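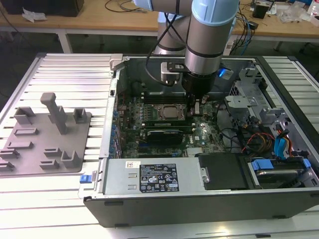 About Beaulieu

We fix up old desktop computers and get them back onto desks! It began with one bench, one donated screwdriver set and a stack of office towers that were headed for the scrap yard, and we've been happily buried in them ever since. So far 3,210 machines have come through the door, and 2,508 of those have gone out again to schools, libraries, small businesses and families. The rest became spare parts, which are every bit as useful to us (ask anyone who has tried to find a matching drive tray on a busy afternoon).

What we do

Every tower gets laid on its side and opened up. We clear out the dust, check the fans, test each memory module by itself and look over the capacitors for any that are bulging or leaking. Drives are wiped before anything else is installed. Then we go through the power supply and the cables, and yes, we do care how the cables are routed! A tidy case gets better airflow and it's so much easier to work on the next time somebody needs to get in there.

We have a soft spot for business desktops. They were made to be serviced, with plastic tabs and handles in bright colors and drives that slide out without a fight, and a ten-year-old one can still be a lovely computer for homework, email and spreadsheets once it has a fresh drive and more memory.

Where we are

Our workshop is in Avholm, in the old Driltolance building, through the side entrance. There are 9 benches, plus a long wall of parts bins labeled by size and connector. Kakska, our smaller shop, handles pickups and drop-offs and keeps a shelf of finished machines you can sit down and try.

Classes

Each April we run a beginners' course called Open the Case. Groups are kept to 10 people, everyone gets a tower to take apart and put back together, and no experience is needed at all. We love the moment when the first one boots!

Bringing us a computer

Desktops of any age are welcome, working or not. Please leave the side panel on for the trip and bring the power cord if you still have it. Laptops and monitors are accepted at Avholm only, and we can't take printers.

Page updated September 8, 2026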